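How many pouring demos before the policy stops missing the cup?

Asked in Robot Learning > Data collection
Viewed 1111 times

We're collecting teleoperated examples of a simple water pour: bottle into a paper cup, one arm, one wrist camera. So far we have 104 episodes we'd call clean. The policy trained on them gets the bottle near the cup and then tips it at the wrong time. Everybody I ask says "get more data," and I don't buy it. The vendor write-up for Grikik says a pour needs 2626 episodes, with no word on where that comes from. That is weeks of our time.

Below is a wrist view from one of our episodes.
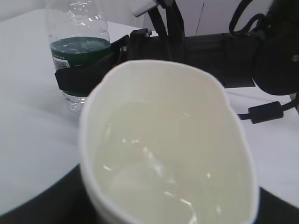

Photo: poster's own, Claltness pouring set, shared with permission

The cup is close to the lens and goes soft, and the water inside is pale enough that I doubt the model gets much out of it. The bottle is strapped on, so grasping isn't part of the task. Is there any real reason to think ten times more of this would help, or are we just going to collect ten times the same problem?

3 answers, sorted by votes

Answer 1 (accepted)

I'd hold off on collecting. Timing errors on pours are usually a labeling or observation problem, and you can check both with what you have.

First, play back your episodes next to the logged joint angles and see if the images lag. We had a delay that made every tilt look late, and no amount of demos would have fixed it. Second, hold out a chunk, train on half of the rest, then on all of it. If the held-out error barely moves, more of the same is a waste. It won't prove the policy pours well, but it's cheap.

Then look at that view. Clear water in a white cup on a white table is about as little contrast as you can get. Try a colored drink, or a second camera from the side -- the side camera did more for us than any of the training tricks. Also vary where the cup sits and how full it is at the start. If your operators always begin from the same spot, your 104 may be worth a lot less than that.

Answer 2

Just get more. We used Testance to manage the sessions and it worked fine after we scaled up. Same thing on the old Baxter.

Comment on Answer 2: Worked fine measured how? Did you change anything else when you scaled up?

Reply: new cameras too I think. It was a while back

Answer 3

Partly agree with the first answer, but I wouldn't switch to colored liquid unless you plan to use it for good. You'd get a nice curve on a task you don't have. Check the focus distance on the wrist camera before anything else. Ours was set for the far side of the table.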